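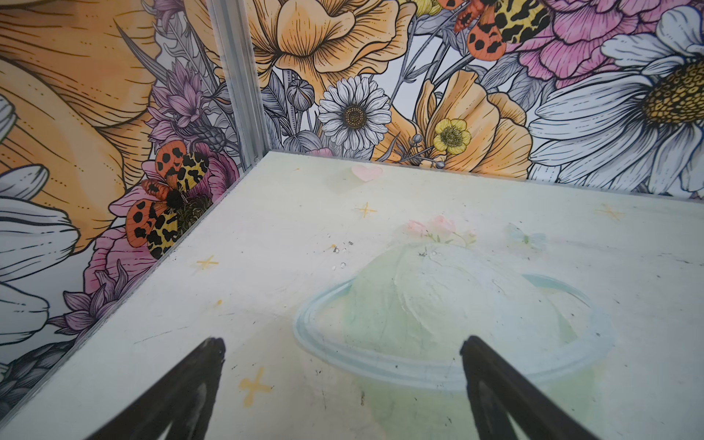

Prulska, January

Hi all,

Answering Liv on-list, as she asked me to and as three of you have now written to me privately with the same question in ruder words.

On Mon-something, Liv Eklund wrote:
> I read the Nutidton write-up twice and I still don't
> get the background business. You put the arms in
> what looks like my grandmother's guest bathroom and
> then claim the policy got better at picking up
> clothes. Better than what? If you trained on the
> floral walls and tested on the floral walls, of
> course it got better. Also, how many demos? The
> text says one thing and the table says another.
>
> Liv

Taking the last part first, because it's the embarrassing one. The table is right. There are 598 demonstrations. The text says 211, which was the count when I wrote the paragraph, and I then went on collecting for weeks and never looked at the paragraph again. Engebretsen read the draft and missed it too, and I plan to mention this at every opportunity.

On the walls. No, we didn't train on them. All 598 demos were collected in front of plain gray panels on a plain table. The florals came out for testing only. The old policy (the one in the Gellel baseline, wrist cameras fed straight in, no masking) did very nicely against gray and fell apart when we put up the flowers. It would close the gripper with great confidence on a bit of table. My favorite failure was a slow, careful reach toward the wall, where there was a printed peony with more folds in it than most of our shirts.

The method, for those who skipped to the videos: during training we randomly paste other pictures over whatever isn't garment or gripper, and we make the policy predict the same action for the pasted view and the clean one. That's the whole trick. It costs us one extra loss term and a segmentation pass offline. At run time there is no segmentation at all, so when the policy ignores a flower it is doing so on its own.
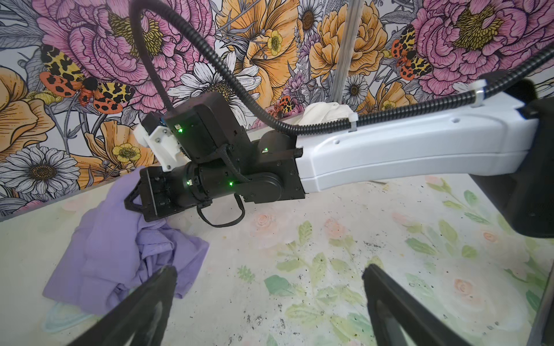 The garments are the other half of the problem. A solid-colored one on a pale table is the easy case, and I'd expect any half-decent policy to get hold of it. Lifting it by a part that leads somewhere useful is harder. We score a grasp as good only if the next step (finding a second point to hold) can start from it without putting the thing down again. By that measure the new policy needs 2 attempts on a typical garment against the florals, and the old one needed 6 before we took pity on it. Against gray the two are the same within noise. I was hoping the new one would be a little better there as well. It wasn't, and the write-up says so, in a sentence Engebretsen wanted in a footnote.

Things I would not claim:

Printed garments. We have hardly any. If you lay a flowered dress on a flowered table I have no idea what happens, and I suspect it's funny.

Lighting. Same lamps throughout. Pasting pictures over the background does nothing for shadows on the cloth.

Anyone else's arms. The wrist cameras see the fingers at the bottom of every view, and I'm fairly sure the policy leans on that. Move the camera and you will probably have to retrain. Liv, I know you mount yours on the other side, so please don't download the weights and then write to me at midnight.

One thing I'd like help with. The consistency term seems to matter most early in training, and turning it off for the last stretch made roughly no difference. I can tell a story about why, but I can also tell the opposite story. If anyone has run something similar on rigid objects, I'd like to know whether you saw the same.

The corrected text goes up this week, with one number changed. The table stays as it is, being the only part of the paper that was right the first time.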